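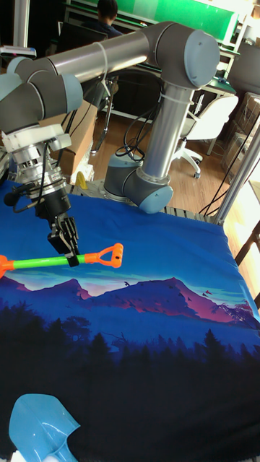

Ticket 109: Rollby sand tools, handle works loose on the shaft
Status: closed
Opened: 19th July

Reported by Skekora shop, returns desk
Item: toy tool, green shaft, orange D-shaped handle. Bought as part of the Domilach beach set.
Fault: handle turns on the shaft when the tool is lifted by one end. Customer says it came off twice in the sand and went back on by hand.

Reply from Rollby support
Please check the joint where the shaft goes into the handle. Pull the handle straight off, rinse out any grit and let both parts dry. Push back in until it clicks. Don't glue it.

Update from shop
Cleaned and refitted. No click. Still turns.

Reply from Rollby support
Can you give us the batch number? It is moulded inside the grip.

Update from shop
Batch 17. The light blue shovel from the same order is fine.

Reply from Rollby support
Batch 17 was a run of 1000 and some shafts were moulded short. We are sending 2 replacements to the Jayasinghe Road address. Keep the old one out of the play box. New stock for the shelf will be with you in September.

Update from shop
Both received, both click in. OK to close.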